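Bench cell back in use at Zultuvthorpe

The two-armed cell is running again after its spring service. The yellow fingers on both grippers have been changed, as the old set had worn smooth at the tips and was letting thin sheets slip. The Galtance controller needed no work beyond a new fan filter.

The white tabletop with the black grid has been kept. We check the arms on it by working with a sheet of red paper, which stands out well against the white and is easy for the wrist camera to pick up.

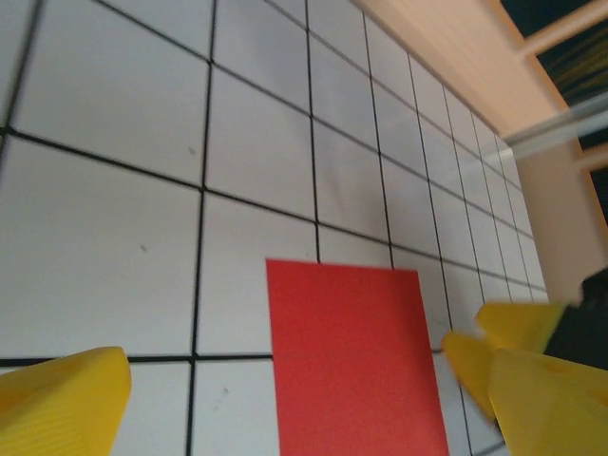

The log showed 1,957 cycles since the last service, and the fingers will now be looked at every 500. If you use the cell, please wipe the tabletop with a dry cloth before you start and write any dropped sheets in the book. Don't tighten the finger screws yourself. Spare fingers are in drawer 11, next to the Pindska cables.

The next full service is in July, when the cell will be off for two days.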